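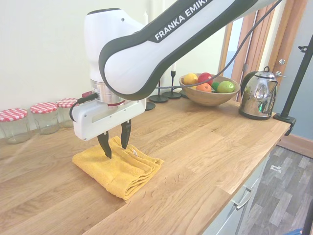
Cavton Towel, Mustard Yellow

Kitchen > Linens > Towels > Cavton

Item 3607. Terry towel with flat woven bands and a small white label. Fabric weight is 500 grams per square meter. Sold singly or in cartons from Bevon. Other colors in the Cavton line are listed under item 1621.

Folding and counter use. Fold lengthwise, then crosswise, until the towel forms a compact rectangle with the layers stacked. Folded flat, it takes up little of a butcher-block counter and leaves space for a fruit bowl, jars and stacked bowls along the wall. 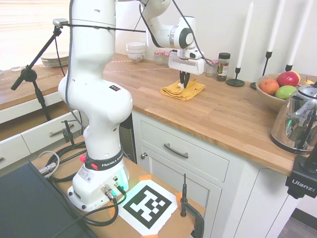 Terry loops compress under load and recover after shaking. A folded towel should be lifted by the upper layers near the middle; lifting by one corner opens the fold. Do not leave a damp towel on oiled wood overnight.

Care. Machine wash warm with like colors. Wash once before first use. Tumble dry low. Fabric softener reduces absorbency and is not recommended. Expect slight shrinkage along the length in the first wash.

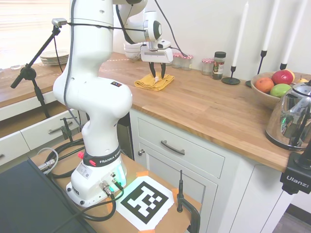 The label carries the fiber content and care symbols and may be cut off at the seam without affecting the hem. Cartons ordered before the end of April ship from the Landivier warehouse. Later orders ship from Pap.

Filed under: Terry, Yellow, Counter and Sink

Contact Bevon | © Bevon | Page revised 02/02/2024 | Back to top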